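Started pricing out the tablecloth side of my business properly this month, and a few people asked how I got to the numbers. Long thread, mostly arithmetic and laundry.

Background: I rent table linens for small events. Birthdays, baptisms, retirement lunches. I have 128 cloths right now. I had 14 when I began, all of them bought from a restaurant that was closing.

For three years I charged whatever the place across town charged, minus a dollar. I never worked out what a cloth cost me to send out and get back clean. Don't do that.

So in January I put every cloth in a spreadsheet. Date bought, price, fabric, size, number of times rented, what happened to it. Took me four evenings.

First surprise was the whites. I assumed plain white was my best earner since it goes out the most. It also gets stained the most, and guests see every stain. I retire a white cloth after far fewer rentals than anything else I own.

The small prints do better. Vines, little flowers, anything busy on a cream background. A faint tea mark disappears into it. Solid navy is good too, but it shows lint and you will spend your life with a roller.
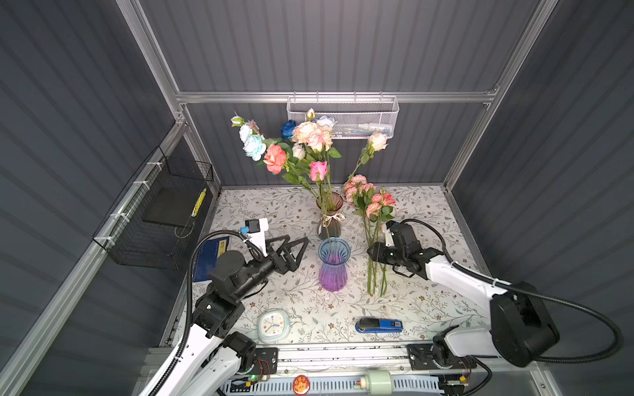
Second thing was size. I was buying too many 108 inch rounds. They look nice to the floor on a five foot table, but most of my customers are using folding rectangles from a church hall or somebody's garage.

A floor-length round on a rectangle table is a mess. People were renting them anyway and folding the extra under, and somebody always steps on it. Now I ask for table measurements before I quote. I get them in writing.

Laundry. I used to send everything to Plevasa, which picks up and drops off. They do fine work. Their minimum order meant I was holding dirty cloths for a week to fill a bag, and red wine that sits for a week is not coming out.

Now I wash cotton and poly blends at home the same night and send out only the heavy damask. My water bill went up. My losses went down by more than that.

For stains I do cold water first, always, then dish soap on grease, then an oxygen soak overnight. Candle wax goes in the freezer and gets scraped with a butter knife. I stopped using chlorine bleach on blends. It turned two of mine yellow.

Ironing is the part I priced worst. A large cloth takes me 14 minutes if I'm paying attention. I had been counting that as free because I do it in front of the TV. It's work, so it's in the price now.

Yaneth Muñoz, who rents chairs and sends me a lot of customers, told me to buy a used rotary press. I found one through Echeverri for 1,190 dollars. Haven't decided. It needs its own circuit and my garage has one outlet that I trust.

If anyone here has run one of those at home, tell me what the power bill did.

Deposits: I didn't take them until last year. I do now, and I give them back the same day I check the cloths. Two people have complained. I've lost one cloth since. Before that it was one or two a month – mostly thrown out with the paper plates by whoever was cleaning up.

I also sewed a tape label into one corner of each cloth with my phone number on it. A cloth came back to me from a school cafeteria five months after I had written it off.

Where the prices landed: small prints went up a little, whites went up a lot, damask stayed the same because I was already charging enough by accident. I dropped the minus-a-dollar rule.

I did lose one regular over the whites. Zoila Mosquera took the new price list without blinking and asked if I had more of the vine print, so I ordered six.

Storage question is for another day. I'm currently using Bunik bins with the lids off so nothing gets musty, and the stack is taller than I am.

Will post the spreadsheet once I take the customer names out of it. Probably tomorrow after the wash is done.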